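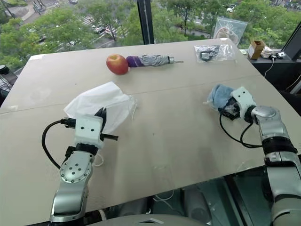
How to Fill a Seam Between Two Tabletop Panels

Large tables are often made in two panels that meet in the middle. After a few seasons of heating and air conditioning the joint can open enough to catch crumbs, pens and the edge of a sheet of paper. Filling it takes one afternoon of work and a night of drying.

This method is for painted, lacquered or hard-surfaced tops where the panels are fixed and don't need to come apart again. If your table has a leaf that pulls out, don't fill the joint. Adjust the latches underneath instead.

What you need

Plastic putty knife, 2 inches wide
Old toothbrush or stiff nylon brush
Vacuum with a crevice tool
Masking tape
Color-matched seam filler
The solvent listed on the filler label
Two straight boards and four clamps
White cotton rags
Nitrile gloves

I used Tralex seam filler, which comes in small tubes. Pick the shade in daylight, next to the table. If your color falls between two shades, take the darker one. A light line on a darker top shows from across the room.

Step 1. Check that the panels are level

Slide a fingertip across the joint in several places. If you feel a step, filler will not hide it. Get under the table and look at the plates or brackets that join the panels. Loosen the screws on the low side half a turn, push the panel up until it is flush, and tighten again. A second person helps with this. Otis Rosenthal held the top for me and called out when it was even.

Do not use longer screws than the ones you took out. They can come through the surface.

Step 2. Clean the joint

Brush along the seam and vacuum as you go. Old wax and grease have to come out too. Dampen a rag with the solvent, wrap it over the edge of the putty knife, and run it down the joint. Change to a clean part of the rag often. Stop when it comes up clean.

Test the solvent on the underside first. Some lacquers turn cloudy.

Let the joint dry for an hour.

Step 3. Measure and tape

Measure the length of the seam so you know how much filler to buy. Mine was 920 mm and used a little less than one tube. The second table in the same room was 1565 mm and took two, partly because the gap was wider at one end.

Run tape down both sides, leaving only the gap showing. Press the inside edges down with a fingernail.

Step 4. Mix and fill

Open a window. Squeeze out a small amount of filler and work it on a scrap of cardboard until it is smooth and the color is even. It starts to skin over in 5 minutes, so don't prepare more than you can use. On a long seam, do one hand's length at a time.

Hold the knife at a low angle and push the filler down into the gap, then draw the knife along the seam to level it. Go over each section twice at most. After that it begins to drag and leaves ridges.

Gaps deeper than they are wide should be done in two passes, with a few hours between them. The filler shrinks as it dries and one thick pass will sink.

Step 5. Pull the tape

Take the tape off while the filler is still soft. Pull it back on itself, slowly, away from the seam. Wipe any smears right away with a barely damp rag. Keep the solvent off the filled line.

Step 6. Clamp overnight

Lay a board across the seam near each end, on top, with waxed paper under it. Clamp each board to the table edge on both sides. Snug is enough. Leave it overnight and keep the room at a steady temperature.

Step 7. Check and touch up

In the morning, look along the seam with the light coming toward you. Low spots show as dull patches. Tape again and add a thin layer. High spots can be shaved with a sharp plastic scraper. Don't sand a lacquered top.

Common problems

Filler cracks within a few weeks. The panels are moving. Go back to the brackets before you fill again.

Filler won't stick at one spot. There is still wax in the joint. Dig that section out and clean it again.

Color looks wrong when wet. Wait until it has dried. Most shades lighten.

Care afterward

Keep hot pans off the line and wipe spills soon. I filled mine in February and had to touch up one end in the summer, close to the window side. The rest has held.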